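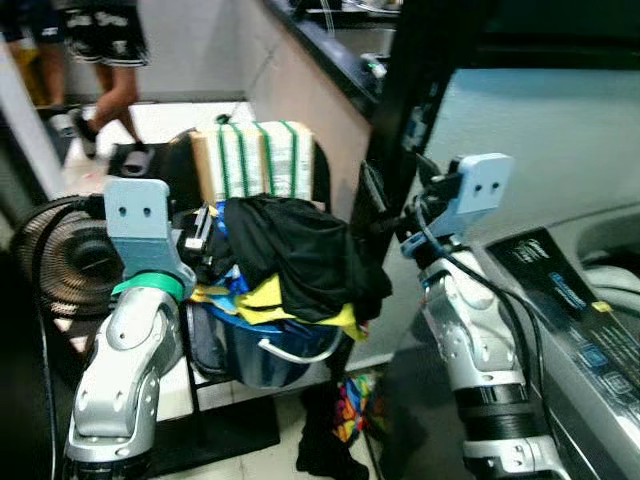 4. Sorting and loading

The Harnholm 800 washes best when each load is made up of similar colours and fabrics. Sort before you carry anything to the machine. A mixed basket, such as a large black garment on top of a bright yellow one, should be split into at least 2 loads. Check pockets and close all zips.

1. Open the door and check that the drum is empty.
2. Put in the dark items one at a time, shaken out. Do not push them in as a bundle.
3. Leave a hand's width of space at the top of the drum.
4. Pour detergent into the left-hand drawer – never straight on to the clothes.
5. Close the door until it clicks, then turn the dial to Darks.

Note: New dark clothes may lose colour. Wash them alone the first time, on Cold.

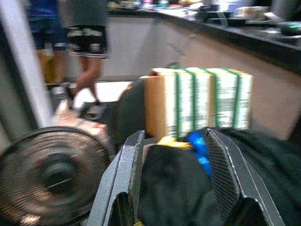 Fig. 2. Bright items in the folds of dark fabric.

6. Go through the folds of large items again and take out anything bright.
7. Press Start. The door locks until the wash has ended.

Caution: Do not force the door while the lock light is on. If code 453 shows, turn the machine off at the wall and see section 9.

Guide revised 6/15/20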